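4. Airtime and the order of entry

4.1 Material

The earlier sections dealt with the formal rules under which teams enter the stadium at an opening ceremony. This section asks whether equal places in the parade lead to equal time on screen. The material is the host broadcast of 11 ceremonies from two regional multi-sport events, the Kalov Games and the Skondum Games. Both use a parade of teams behind a flag, both let the host enter last, and both order the remaining teams by the name of the country in the host's main language. The alphabet therefore changes from one edition to the next, and a team that enters early in one year may enter late in another. That variation is what makes the comparison possible.

The broadcasts were coded in Felora, a tool for marking the start and end of events on a video timeline. The unit of coding is the team entry, defined as the period from the first shot in which the team's name board can be read to the first shot in which the next board can be read. Shots of the stands, the presenters or the guests of honour that fall inside this period are marked separately and do not count towards the team's own airtime. The full set holds 1448 entries. It was closed on 5/1/24, and later corrections to the source recordings have not been taken up.

Figure 3. Simulated robot arm on a dark pedestal, with its gripper reaching towards a toilet.
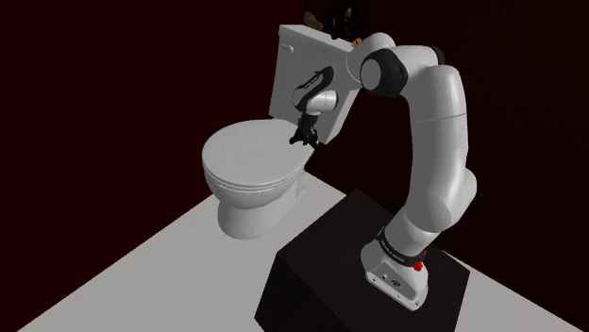

4.2 Coding and agreement

Entries were coded by five coders working apart from each other. Each coder received a mixture of early, middle and late entries from both events, so that tiredness over a long broadcast would not fall on the same part of the parade each time. A shared portion of the set was coded by everyone. Most disagreements in that portion concerned split screens, where one team is shown on the track and the next is already waiting in the tunnel. We settled on a simple rule: the larger part of the screen decides, and an even split is given to the team on the track.

A second difficulty was the treatment of replays. In the older Skondum broadcasts a flag bearer is sometimes shown again after the team has left the picture, usually while a presenter is finishing a sentence. These shots were added to the team's airtime but given their own mark, and all results below were computed with and without them. The direction of the results is the same in both cases.

Team size was taken from the official entry lists. It is an imperfect measure, as many athletes with an early event the next morning do not march. Head counts from the recordings were tried and given up, for the larger teams could not be counted with any confidence from the camera positions used.

4.3 Results

The plainest finding is that airtime follows team size up to a point and then stops doing so. Small teams receive a short fixed minimum that seems to depend on the walking distance between the two main camera positions. Middle-sized teams receive more, in fair proportion to their numbers. For the largest teams the gain flattens, and the director cuts away to the stands while athletes are still entering.

Place in the order has a separate effect. Holding team size constant, teams in the last third of the parade receive less airtime than those in the first third. The effect is found in both events, though it is weaker at Kalov, where the parade is placed before the artistic programme and there is less pressure on the timetable. At Skondum the artistic programme comes first and any delay is passed on to the parade. The longest parade in the set ran for 2410 seconds beyond its planned end, and its final third is also the most tightly cut part of any broadcast we examined.

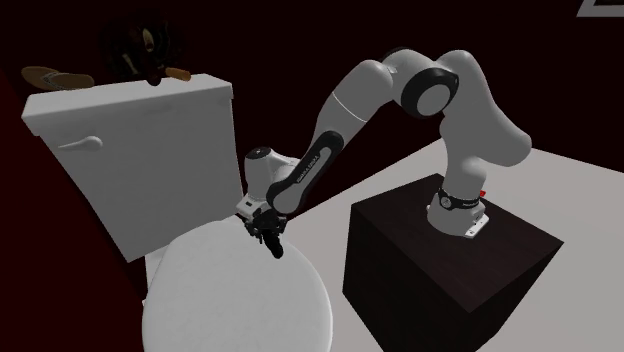
The loss is not shared evenly among the late teams. Immediate neighbours of the host suffer least, partly as the presenters tend to have prepared remarks about them and the pictures are held until the remarks are finished. Distant teams with few athletes suffer most. For some of these the name board is on screen for the greater part of the entry, and the athletes themselves are seen only from behind.

The host is excluded from these comparisons. Its entry is the longest in every edition, and it is bound up with the cheering of the crowd and with the start of the speeches.

4.4 Rebroadcasts

The evening summary sold to foreign stations by the rights agency Farina was coded for the October editions only. In the summary the order of entry is kept but many teams are dropped. The effect of place disappears almost entirely, while the effect of team size becomes much stronger. An editor working the next day is under no pressure from a running clock and appears to choose by size and by likely buyers. A formal rule of equal treatment thus holds on the track, is bent in the live broadcast – mostly by the timetable – and is not applied at all in the summary.

Section 5 turns to the presenters' remarks and uses the same entries as its unit of analysis.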